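Pomare Supporters Cup - Frequently Asked Questions

What is the Pomare Supporters Cup?

It is a small football tournament for amateur teams of supporters. It is played every July on the fields behind the Grerkar sports hall. The first edition was in 2000, with teams from two neighborhoods only. Now teams come from the whole region and also a few from abroad.

Who can enter a team?

Any group of friends, coworkers or fans can enter. You do not need to be a registered club. All players must be 16 years old on the first day of the tournament. Players with a contract at a professional club cannot take part, also not as goalkeeper.

How many players do we need?

We play seven against seven. You can put up to 12 names on your team list. Changes during a match are unlimited, but the player who leaves must be off the field before the new one comes in. Mixed teams are very welcome and play in the same groups as the others.

How is the tournament organized?

Teams are divided into groups of 4. Everyone plays everyone in the group, and the best 2 go to the knockout round. The teams that finish third and fourth continue in the Fekari Plate, so you will not go home after the group matches.

What happens if two teams have the same points?

First we look at the match between them. If it was a draw, we look at the goal difference in the whole group, then at the goals scored. If all this is equal, the captains take penalties, one each, until there is a winner.

How long is a match?

Two halves of 15 minutes, with a short break to change sides. The final has halves of 20 minutes. There is no extra time in any match. A knockout match that ends in a draw goes directly to penalties, three for each team.

Is there an offside rule?

No. Back passes to the goalkeeper are allowed, but he or she cannot pick up the ball. Sliding tackles are forbidden - the referee will give a free kick, and the second time a yellow card.

Which shoes can we wear?

The fields are real grass. Normal football boots with rubber or plastic studs are fine. Metal studs are not permitted. Shin guards are required for all players, and the referee will check them before the match.

Do you give us shirts?

No, please bring your own shirts with numbers. If both teams have the same color, the team named second in the schedule wears bibs. You can get them at the desk and please return them right after the match.

When do we have to be there?

The desk opens at 8:15 in the morning and the first matches start at 9:30. The captain must sign the team list before the first match. If a team is more than ten minutes late for a match, the opponent wins 3-0.

Can we watch the professional matches during the tournament?

Yes, in the years when there is a World Cup or a European Championship in the summer, we have a big screen in the hall. We also change the schedule a little, so that no group match is played during the semifinal or the final. Entrance to the hall is free for everybody.

Is there something to eat?

The kitchen of the hall is open until the evening, with hot meals, salads and sandwiches. You can bring your own food to the fields, but no glass bottles please.

Can we sleep there?

There is a meadow for tents next to field three. Showers are in the hall. Caravans must be announced in the registration form, because we have only few places with electricity. If you prefer a bed, the Ukine guesthouse is a short walk away and has rooms for groups.

What if it rains?

We play in the rain. Only in a thunderstorm we stop, and the matches are then made shorter. If a full day is lost, the remaining places are decided by penalties in the hall.

Can we get our money back if we cancel?

Until the end of May you get the full fee back. After this date we can only return it if another team takes your place.

My question is not here. Whom can I ask?

Please write to Maxine Quinlan with the contact form. She answers normally in the evening. 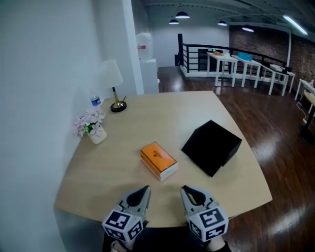 Tissue box and table lamp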